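Caddy Swap - notes and data from the garage arm
31 July 2026
By the maintainer

What's in this repo

I've been building a robot arm setup in my garage that pulls drive caddies out of an old storage chassis and puts them back in. This is the control code, the gripper config and the recordings from the last stretch of work. It's messy! I tidied the folder names and that's as far as I got.

The project is called Curkena (my kid's word for a chicken, long story). If you came here from the Studard forum thread, hi, the thing you want is in config/fingers.yaml.

Hardware

The arm is a secondhand Brouwer that I bought with a dead power supply and fixed over a weekend. The gripper is my own assembly - black machined plates and linkages, held together with hex-socket screws. Put threadlocker on the pivot screws. I skipped it the first time and spent an evening on my knees with a flashlight.

There's a small camera at the wrist looking out past the fingers, and that's the only camera in this set. I had an overhead one for a while but kept bumping the stand.

Data

- 600 episodes, one folder each
- wrist video, joint positions, gripper opening, motor current
- a notes.txt in each folder, sometimes just "ok" or "nope"
- success is 1 only if the caddy ended up fully latched, and I checked that by hand

Nearly 3000 still frames are in stills/, pulled out of the same runs. Please don't train on those and then test on the episodes, they overlap completely.

Episodes with "insert" in the name start with the caddy already in the fingers. "Remove" ones start with it latched in the chassis. I did a lot more inserts than removes and never evened it up.

Running it

Copy config/default.yaml to config/local.yaml and put your own serial port in there. Then run home.py before anything else, every time you power up. After that it's run.py insert or run.py remove, plus a bay number. Replay mode works with no arm attached, so you can poke at the recordings on a laptop.

Known problems

- Bright daylight washes out part of the wrist view. I turned off auto exposure partway through, so early and late runs look different.
- Bay 7 is tight. The motor current spikes there even on good inserts.
- Episode 17 has no joint data. The video is fine so I left it in.
- The Vedari driver drops a packet now and then, and the timestamps jump when it does. There's a filter for it in tools/, use it.

Still to do

Softer fingertips, a proper force limit, and a way to tell from the current alone whether the latch has caught. I'm hoping to push the next batch in September, with more removes this time. Open an issue if you try any of it on a different chassis - I'd love to know what breaks first. 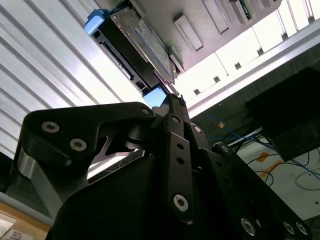 mothbench: I'd be careful with current alone for the latch check. On mine a caddy that jams halfway gives almost the same spike as one that seats, so I back off a hair and tug gently before I call it done. Could you log the tug as its own step in the next batch?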